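# 3. Learning by being shown

When I first sat down to teach a pair of arms to sort umbrellas, I thought the hard part would be the learning. I was wrong — the hard part was deciding what counts as a good demonstration. You'd think anyone could show a robot how to pick up a rolled umbrella, and I did too, until I watched my own attempts played back!

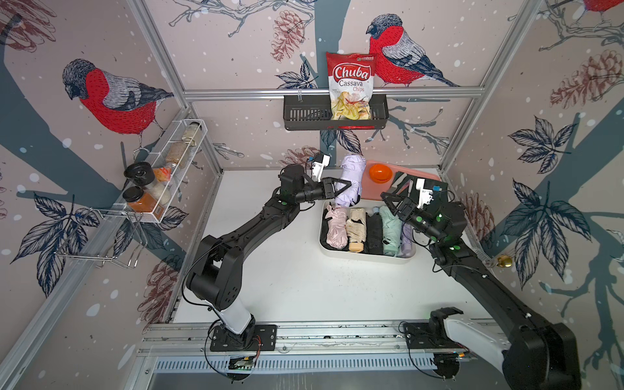
So this chapter is mostly about demonstrations: how we collect them, which ones we throw away, and what the Mimeck method does with the ones left over. We'll work with the Stummont set, up to 1000 short recordings of handling everyday things. I'll use 90 of them to start with, which is plenty for a laptop.

Folded cloth is a pig to model. It slips and bunches, and two grasps that look the same to you can end quite differently (bear this in mind when you get to exercise 26).

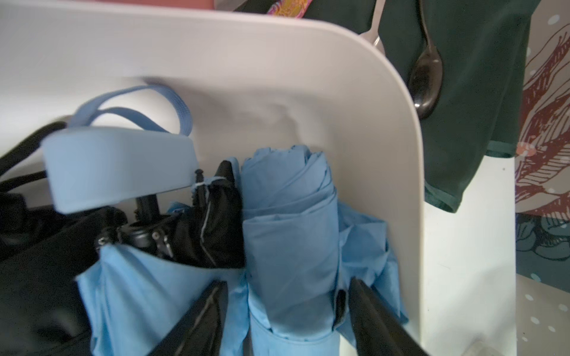 We'll begin with plain copying, where the policy simply imitates whatever the person did. It's quick to build and it goes wrong in interesting ways — small mistakes pile up, and soon the arm is somewhere no demonstration ever went.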